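Search this site
Enter keywords
Go

Print this page
E-mail this page to a colleague

Automation in the Lidden Kitchens: Gallery

The Lidden site prepares and packs meals for schools, day centres and residential homes across the district. It employs 59 people over two shifts, and on a full day its counters send out 1,000 meals. In March the site began to introduce robot arms at a small number of work points, under an agreement between Condby Catering Services and the staff side. The supplier of the control software is Brotorow.

The agreement states that no post will be lost as a result of the change. It also states that any member of staff whose duties alter by more than a fifth is entitled to a new job description, retraining in paid time and a review of grade. So far these terms have been applied to the dry store, the seasoning counter and the tray line. The wash-up area and the delivery bay are outside the present phase and will be considered separately.

This gallery is intended for staff at our other sites, for the bodies that buy meals from us, and for members of the public who have asked what the work involves. It follows one task, the handling of jars and small containers at the seasoning counter, from the layout of the work point to the duties of the people who run it. The same material is on display in the staff corridor at Lidden and will move to the Foulkes site later in the year.

Why this task was chosen

Before the change, a member of the seasoning team lifted, opened, tipped and returned a jar 353 times in an average shift. Sore wrists and shoulders were the most common complaint recorded by the site, and the counter was the post that staff most often asked to leave. A joint working group visited each work point and placed this one first. The tray line came second and the dry store third.

What changes for staff

Two members of the team now work as counter leads. They set the order of the day's recipes, check the stock that is brought to the counter and decide when an arm should be stopped. Tasting, adjusting and signing off each batch remain with the cook in charge. Several colleagues have told us that the day is easier on the hands and harder on the attention, and break times have been altered to reflect this. A ten-minute rest now follows each hour spent at the control screen.

Some concerns remain open. Staff on the late shift have had less training time than those on the early shift, and the staff side has asked that this be put right before the next work point is brought in. There is also a wish for clearer rules on who may restart an arm after a stop. At present only a counter lead may do so, and cover for absence is thin.

Rehearsing the work

Each new movement is tried on screen before it is used in the kitchen. Counter leads attend these sessions with the Brotorow engineers and may ask for a movement to be changed or withdrawn. A set of 200 trial runs must be completed for every type of container. Jars lying on their side were added to the list at the request of the seasoning team, who deal with them daily.

The pictures 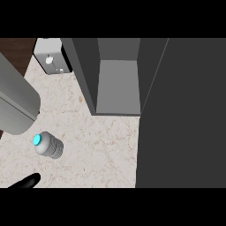
Jar handling, simulated view. A white jar with a cyan lid lies on its side on the marble counter, beneath the rounded end of a grey arm. A black gripper finger of the second arm is at lower left.

Further information

Staff who would like to attend a rehearsal session should speak to their shift manager. Sessions are held at 2.30 pm and places are limited to four at a time. Time spent at a session counts as working time. Colleagues from Foulkes may attend by arrangement and should allow for travel between the two sites.

A written copy of the agreement is kept in the site office at Lidden and may be read there during opening hours. Large-print copies can be supplied on request.

Print this page
E-mail this page to a colleague

Contact us | Copyright Condby Catering Services. All rights reserved. | Back to top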